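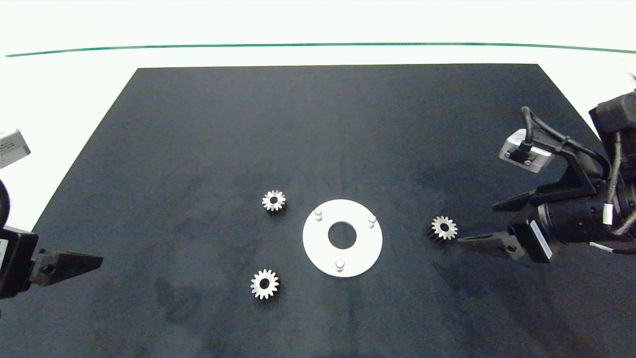
Is a lifetime guarantee on a kitchen mixer worth paying extra for? Only if the seller will tell you in writing whose lifetime they mean, and so far I can't find one who will.

Blog > Money > Warranties
Last updated: Aug 22, 2019
Older posts Archive About Contact

I spent an evening reading the small print for the Trokitz stand mixer, which costs $96 more than the plain one next to it on the shelf. The shelf tag says "guaranteed for life." The booklet says the life in question is the "expected service life of the product," and that Trokitz decides what that is. You also pay shipping both ways, and a mixer is a heavy thing to mail.

Piltska does it differently. Theirs lasts 13 years, which sounds fair until you get to the list of parts it leaves out. Gears are on it. So are the switch, the cord and "surfaces." I'd love to know what's left.

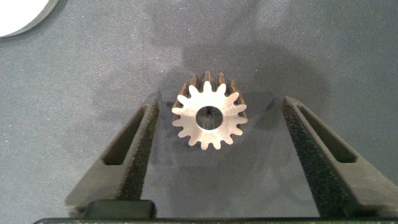
Filed under: Small Print

My own mixer is a Sanus my aunt gave me one December. It came with a one-year warranty and no promises, and it has needed one repair, for $40, at a shop in Hjaltested that didn't ask to see a receipt. I'm not saying Sanus makes a better machine. I have one, and one mixer proves nothing. But I do wonder what people are buying with the extra money, apart from a nice feeling at the register.

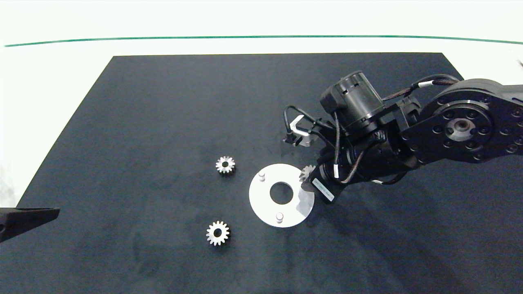

One reader wrote in to say I'm being unfair, and that Trokitz replaced her mixer twice without a fuss. Good for her. I'd still ask why it needed replacing twice.

If you have a booklet that spells the thing out plainly, send me a copy and I'll read it.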